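About Casus Workplace Interiors

By Märta Halvorsen
Aug 18, 2025
Shares: 14 | Comments: 2

Casus plans and fits out workplaces for small and mid-sized businesses. Most of our clients have between ten and a hundred and fifty people on staff. They are accounting firms, dental groups, freight brokers, call centers, a couple of credit unions and one seed company that has been with us from the beginning.

We handle space planning, furniture, lighting, acoustics, paint and flooring, and we manage the trades who do the work. We don't do ground-up construction. If a project needs a structural engineer, we bring one in and you pay that firm directly, with no markup from us.

How we started

The company was founded by Birger Hägglund and Josué Conceição, who had worked together at a furniture dealership called Lindqvist. Birger sold desks. Josué drew the floor plans that went with them. Customers kept asking the same questions after the desks were delivered: why the room was so loud, why the back row had gone empty, why people took their phone calls in the stairwell. The dealership had no way of charging for that kind of advice, so it was given away in the parking lot.

They left and rented 559 square feet over a print shop. The first job was the seed company. It had a sales team and a lab team sharing one long room with a hard floor and a low ceiling. Casus moved the two teams to opposite ends, put the filing and the copiers between them, carpeted the sales end and changed the lights. The whole thing was finished over a holiday shutdown. The seed company still uses that layout, although the copiers are down to one.

We now work out of a 1544 square foot ground floor office with a sample room in the back. The sample room is open to clients by appointment. Please don't order a fabric from a screen if you can avoid it.

What we do first

Every project begins with a walk-through and a staff survey. The walk-through takes half a day. We measure light at each desk, take sound readings at three times of day and mark where people sit compared with where the plan says they sit. The survey is anonymous and runs for one week. It has twelve questions, and the last one is a blank box. Most of what we end up using comes from the box.

You get a written report whether or not you hire us for the next stage. It lists what we found, what we would change and what each change would cost. Items are sorted by price, lowest first. It's common for a client to do the first four or five items with their own maintenance people and call us back a year later about the rest.
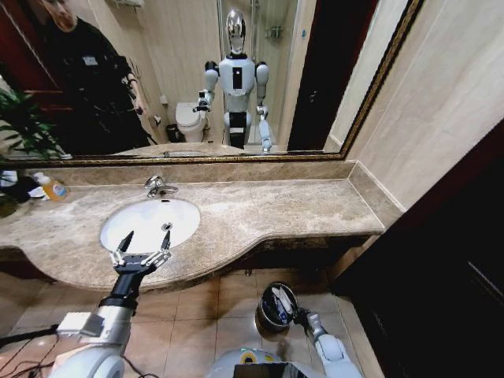 Edvin Bakke wrote to us after his report came in to say that he had expected a pitch for new furniture, and that the first page told him to move a printer and raise the blinds. He did both the same afternoon. The noise complaints from his billing department dropped off, he said, and he put the furniture money into a proper room for client meetings, with a door that closes.

We have his permission to repeat that. His firm hired us for the meeting room.

What visitors see

A large share of our work is at the front of the building. Reception areas tend to be decorated once, when the lease is signed, and then left alone. The sign gets updated, and the chairs don't. We ask owners to come in through the visitor entrance and sit in their own waiting area for ten minutes before our first meeting. Some of them haven't used that door in years.

We look at where a visitor's eyes go, whether it's clear who to speak to, and whether private conversations can be overheard from the seats. For medical and financial offices the last point matters more than the color of the walls, and we deal with it before anything else.

We don't design logos or write brand guidelines. If you have a brand color we will use it where it makes sense. We will probably talk you out of painting a whole wall with it.

The people

Birger Hägglund runs the business side and is usually the person who answers the phone. Josué Conceição heads design and signs off on every drawing. Abdelghani El Fassi joined as project manager and is responsible for schedules, deliveries and trades. If you are a client with a project under way, he is your daily contact. Märta Halvorsen does the surveys and reports and keeps this website up to date.

We also use two installation crews on contract. Both have been with us on every large project since the move.

The Mondeo method

Clients sometimes hear us use this word and ask about it. Mondeo is the name we give to our phased approach, where a business stays open in its own space while we rework it one zone at a time. Each zone is emptied after hours, finished and handed back before the next one starts. It takes longer than clearing the building and it costs a little more in labor. For a company that can't send its staff home for three weeks, it's usually still cheaper.

Our largest phased project so far was the Clulness building, where we reworked 1146 workstations on four floors. The last zone was handed over in June. Phones stayed on throughout, apart from one morning on the second floor when a cable was cut. That was our mistake and we paid for it.

Fees and terms

The walk-through, survey and report cost a flat $1000 for offices on a single floor. Larger sites are quoted individually. The fee is credited in full if you go ahead with a project within six months.

Design work is billed by the stage, and you can stop after any of them. The drawings are yours once the stage is paid. Furniture is sold at dealer price plus a handling charge, and both figures are shown on the invoice. We don't accept commissions from manufacturers.

All of our own work is covered for two years. Furniture carries the maker's warranty, and we'll file the claim for you if something fails.

Getting in touch

Call or use the contact form. It helps to know your headcount, the number of floors, when your lease ends and what prompted you to look for us. A sketch is fine if you don't have a floor plan. We reply within two working days and can normally schedule a walk-through in the same month.

2 comments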